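8th November - by Saskia Whitcombe

Urergate has opened orders for Trakden, a planning service that tests kitchen robots in simulation before equipment is bought.

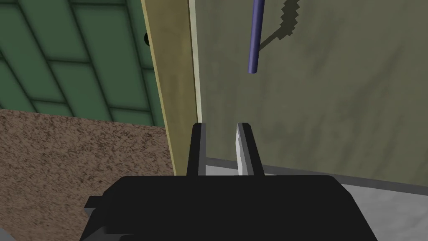

Idun Skjelbred said that gripper choice should be settled before any money is set aside for arms. A single licence costs £747, or £1,150 with two-arm layouts.
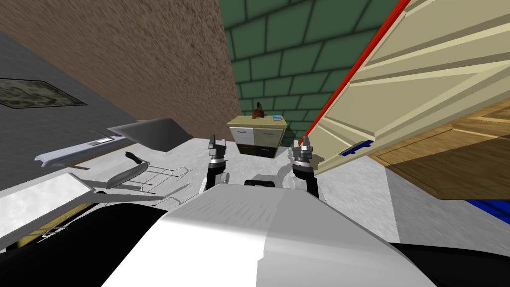 Licences run for 15 months - quotes are held for 30 days.

Contact: Urergate press office
© Urergate. Back to top
4 shares | 0 comments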